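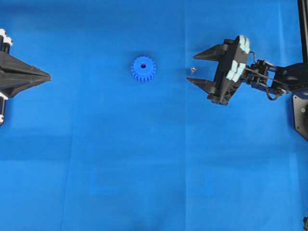
Spur Gear

A spur gear is the plainest gear there is: a wheel with teeth cut straight across its rim, running parallel to the hole in the middle. If you ask a kid to draw a gear, you'll get a spur gear. I've been fond of them since I took apart my aunt's egg beater (it never did go back together), and this entry is my attempt to put down what I know about them, with a lean toward the small plastic kind, because those are what I have drawers full of.

Parts and names

The hole in the center is called the bore. It goes over a shaft, and depending on the gear it may be round, D-shaped, or have a little slot for a key. A round bore is the easiest to make and the easiest to get wrong, since a smooth shaft will happily spin inside a smooth hole unless you press it tight, glue it, or add a set screw.

The teeth have their own vocabulary. The top of a tooth is the land, the side is the flank, and the bottom of the gap is the root. Then there's the pitch circle, an imaginary line partway up the teeth where two gears effectively roll against each other. You can't see it or touch it, and yet nearly every gear calculation starts there! I found that maddening at first.

Size is usually given by module in metric countries and by diametral pitch in the US. Module is the pitch diameter in millimeters divided by the number of teeth, so a 60-tooth gear in module 1 has a pitch diameter of 60 mm. Two gears have to share the same module (or the same pitch) to run together. They also need the same pressure angle, which on most modern gears is 20 degrees.

Tooth shape

Most working spur gears use a curve called the involute. Picture a string unwinding from a can with a pencil tied to the end, and the line the pencil draws is an involute. Teeth shaped this way push each other along at a steady speed, and they'll forgive you if the shafts are a hair too far apart.

Toys and classroom models often skip all that and use blocky, rectangular teeth. They turn, they're easy to mold, and they look very gear-like from across a room. They also rub and chatter more, and I wouldn't put them in anything that has to run fast.

Ratios

When a small gear drives a big one, the big one turns slower and with more twist. A gear with 9 teeth driving one with 36 gives you 4 to 1. Put a third gear in between and the ratio from first to last doesn't change one bit, though the last gear now turns the other way. That middle one is called an idler. I refused to believe this until I sat down and marked the teeth with a pencil.

Plastic gears

Nylon and acetal are the usual choices for molded gears. Both are slippery enough to run with little or no grease, and both are a lot quieter than metal. Nylon takes up moisture from the air and swells slightly, so a snug fit in winter can be a sticky one in July. Acetal stays closer to size. Printed gears are more often PLA or PETG, which are fine for light work, but PLA goes soft in a hot car and I have lost a whole clock that way.

Color tells you next to nothing about strength. Some makers do use it for sorting, though. The old Holludstead classroom sets gave each tooth count its own color, and my friend Leidy Zapata still sorts hers in that order. The Pellwood kits dropped the idea and molded everything alike, and you sort those by squinting.

Checking a used one

Plastic gears wear on the flanks first, so look at the sides of the teeth before you look at the tips. Lay the gear flat on a cloth and see if it rocks — a warped one will click once per turn forever. Then look at the bore. Hairline cracks running outward from the hole usually mean it was pressed onto a shaft that was too fat for it, and I toss those.

For cleaning, warm water, dish soap and an old toothbrush do the job. Skip acetone. Yurani Cabrera, who taught me most of this, dries hers on a towel overnight, teeth and all, and only then puts them back in the tin.

Related entries

Helical gear, bevel gear, rack and pinion, idler, backlash (the bit of slack between meshing teeth, and a long entry of its own).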